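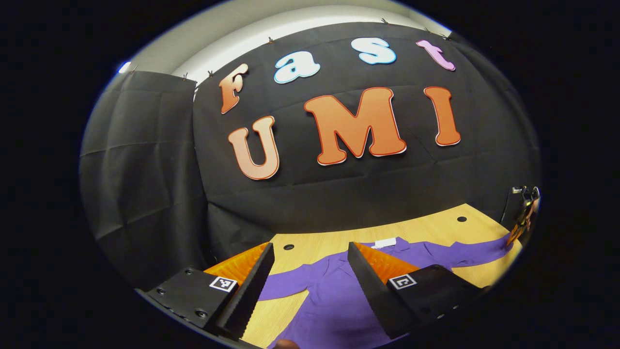
The Night Bus to Plasusthorpe

So I had 17 dollars, a dead phone, and my grandmother's accordion, and the man at the ticket window wanted 18.

"It's one dollar," I said.

"Then you should have one dollar," he said. His name tag said Nikola Lis and he looked like he'd been born in that chair.

I went and sat on the accordion case to think. I'm not good at thinking after ten o'clock. My cousin Melaniia was getting married in the morning and I had promised (on the phone, loudly, in front of people) that I'd play the slow one for her first dance. I'd practiced it for weeks. My downstairs neighbor hated me.

An old woman across from me was eating sunflower seeds out of her coat pocket. "Can you play that thing or do you just haul it around?"

"I can play it a little."

"So play it a little."

Well, I did! I played the slow one, badly, and my left hand got lost in the middle like it always does, and I went back and did that part over. A kid started dancing with his backpack on. The old woman cried some and then told me I was rushing.

"My husband rushed," she said. "Gaspard. He rushed everything, soup even."

She gave me two dollars and wouldn't take one back. I walked up to the window feeling like a millionaire and put the whole pile down, and Nikola Lis counted it slowly, every coin, and slid me the ticket.

"You need the seat next to you for the case?" he said.

"I can't pay for it."

"I asked if you need it."

I said yes. He wrote something on the back of the ticket that I couldn't read, and the driver looked at it and let me on, and I sat by the window with my arm around the accordion. The old woman got the seat behind me. She hummed the slow one nearly as far as Malto, and she rushed it too, but I kept my mouth shut.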